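Twelve Doors and a Dictionary: Talking to the Woman Behind the Trellomside Crosswords

November 24, 2018

The first thing she does when I arrive is hand me a pencil. There is a half-made grid on the kitchen table, a pot of tea beside it and a hole in the bottom right corner where a word ought to be. "You've got until the kettle boils again," she tells me. I fail, and she is delighted.

She has been setting the weekly crossword for the Trellomside newsletter for years, and the puzzle that comes out next month will be number 305. If you live anywhere near Patlow you have probably cursed her over breakfast. She signs her puzzles Borkisik, a name she got by pulling letter tiles out of a bag, and she prefers to leave it at that in print.

I wanted to know how a puzzle starts. I'd imagined somebody sitting down with a blank grid and filling it from the top, but she laughed at that.

"Oh no, I start with one word I've fallen for," she says. "Last week it was 'doorstep'. I was carrying shopping in and I thought, there's 'pets' in there backwards, and 'rood' backwards as well! I left the milk out. I had to write it on my hand."

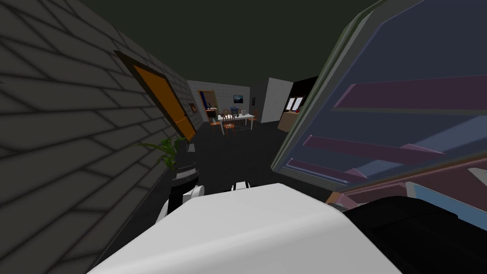

From that one word she builds outwards, always in pencil, always on squared paper. She tried a computer program for filling grids and gave it up after 2 puzzles. It kept offering her obscure rivers.

"A river's fine if people have heard of it. I don't want anyone feeling stupid on page six. I want them annoyed with me for an hour and then shouting in the bath."

Her clues are a mixture, which purists grumble about. Half the puzzle is straight definitions and the other half is cryptic, and she never says which is which. I asked for a favourite and she went through a whole shoebox of index cards before settling on one: "Listen to a quiet change (6)". The answer is SILENT, and she's the first to say it's an old anagram that plenty of setters have used before her. "But somebody's always meeting it for the first time," she says. "I got a letter from a lady who'd solved her first cryptic clue at eighty-one, and it was that one. I've still got the letter."

The letters are a big part of it. Some are corrections (she once spelt 'accommodate' with one m, and the grid depended on it) and some are clues sent in by readers. The best of those come from Geraghty, the village over the hill, where a group meets in the pub to solve the puzzle together. They have a rule that the person who gets the last answer buys the crisps.
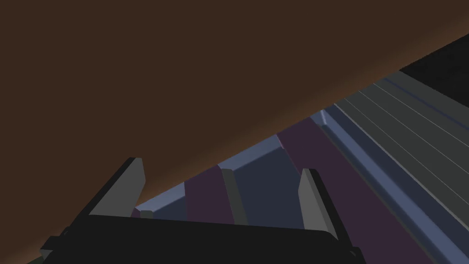
Her advice for beginners is wonderfully practical. Look at the plurals first and pencil in an S. Read the clue aloud in a silly voice, so that the words come apart from each other. Leave it on the side and go and peel some potatoes.

"And cheat!" she adds. "Look one up if you're stuck. You'll learn how it works and you'll get the next one by yourself. I cheated for 2 years before I finished one."

The December puzzle is the one she looks forward to all year — a double-sized grid with a message hidden down one of the diagonals. She wouldn't tell me what it says, though I tried twice and offered to wash up. She did say that it has taken three rubbers and most of a notepad, and that one of the long answers is a pudding.

By then the kettle had boiled again and I had another go at that bottom right corner. Five letters, ending in Y. She watched me over her mug, enjoying herself enormously, and I took the grid home on the bus still unfinished.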